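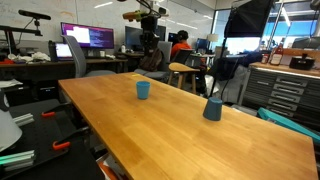 A wooden top marks too easily for a shared room, Siiri Koskela objected when Vuorinen first showed its worktable program to prospective customers, and the company has answered with a revised surface specification for its butcher-block line.

CORNSIDE, February. Vuorinen today released the second edition of its finishing and care specification for butcher-block tabletops used in offices, workshops and shared workrooms. The document replaces the sheet supplied with tables to date and applies to all tops shipped from the Dravden plant beginning this month.

Under the new specification, each top receives a hardwax oil finish in two coats, with sanding between coats. Both faces and all edges are coated equally to limit cupping. Tops are held at the plant for 22 days after the second coat before packing. The earlier sheet required one coat on the underside and set no holding period.

Before release, 151 sample panels were finished at Dravden and checked for ring marks from cups, adhesive residue from tape, and scratches from equipment feet. Panels coated on the top face only showed more movement across the grain than panels coated on all sides. Results are tabulated in Annex B.

"The most frequent complaint was rings under drinking cups," said Teemu Heinonen of Vuorinen. "The second coat deals with most of that. Tape is a separate matter. It should be pulled back slowly at a low angle, and the spot wiped with a damp cloth."

The care section has been shortened. Users are asked to wipe up liquids promptly, keep abrasive pads off the surface and re-oil worn areas locally. Full sanding is advised only where the grain has lifted.

The first production run under the specification is 500 tops, in straight-edge and eased-edge versions. Customers with tables from earlier runs may order a refinishing kit, which covers one top on both faces. Kits ship from the Pidby warehouse within 20 days of order.

Technical questions: Saimi Savolainen, Product Documentation, Vuorinen, Cornside
Orders and refinishing kits: Niilo Ahonen, Pidby warehouse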